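April, late

I have bought another clock. I went to the sale at Harkudach for a pair of bookends, which I did not get, and came home with a brass carriage clock that has no key and a dent in its lid the size of a thumb. It cost 470, and I had told myself 2 hundred was the ceiling. Haiyan Xue, who was bidding against me until she saw my face and took pity, says the dent adds character. She didn't offer to split the cost of the character.

The back plate says Vahidi in curly letters, and under that a number I can't read without my good glasses, which are wherever I put them so I wouldn't lose them. I've cleared a space on the shelf between my grandfather's shaving mug and the tin of buttons nobody in this family is allowed to throw out. The mug looks put out about it.
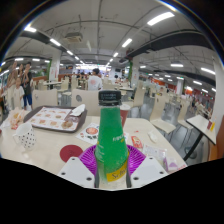
Does a clock have to run to be worth keeping? My aunt's never ran in her life, and three of us stopped speaking over who would get it.

I got it, for the record. It says twenty to four and has been right twice a day through two house moves, a flood, and my first marriage. The insurance man once put it down at 800, then looked at it again and wrote "sentimental."

Wound up the evening going through the drawer of spare keys, all of which fit something and none of which fit this. There's a repair shop in Zelalach that might cut one. They wanted 1,000 to look at my barometer, so I'll go in wearing my old coat.

Must remember the bookends. The books have started to lean again.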